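The front office at Brellota still smells like toner, and I say so before I've even sat down. The woman who has agreed to talk to me laughs. She's run the records floor for 14 years (she'd rather I left her name out, and I'm happy to), and she says the smell will be there long after the paper is gone.

I'd come about the robots, of course! Brellota started trying them out in March, on a contract with a small outfit called Lirkamby, and word got around town pretty fast. My cousin's neighbor had it that half the building was out of work. So I asked.

"Not one person has been let go," she says. "Two moved downstairs. One of them wanted to, and the other one is still mad at me."

The job they handed over first was the dull one, moving file boxes from the shelves to the scanning room. There were 2395 boxes on the McKinnon account alone, and she remembers carrying plenty of them herself. "My back is 40 years older than I am," she says. "You get a box that's been packed by somebody who hates you, and you feel it all weekend."

What she didn't expect was how much the rest of the day would change. The people who used to carry now spend their time checking labels, fixing the pages that scan crooked, and sorting out whatever the machine has set down in the wrong place. It's easier on the knees and harder on the eyes. A couple of the younger clerks told her they miss the walking, and they miss talking in the aisles even more.

"You used to hear all the gossip between row one and row seven," she says. "Now I have to go looking for it."

I wanted to know about the hands, because I'm nosy and I'd never been near one. She says people were shy of them at first, then got used to them in a week or so, and now the fingers get about as much attention as the stapler. The software that hands out the jobs is called Grultus, and that gets plenty of attention, mostly rude. It likes to send everything at once right before lunch.

Did anyone ask the clerks before all this started? She takes a while over that one. "They asked me. I asked the clerks, but by then the contract was signed, so what kind of asking is that?" Next time she wants two of them in the room from the first meeting, and she's told her boss so in writing.

She had a delivery to sign for after that, so I finished my coffee and let her get back to it.
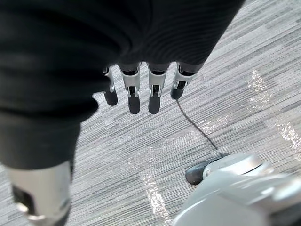

Page last changed: Jan 20, 2019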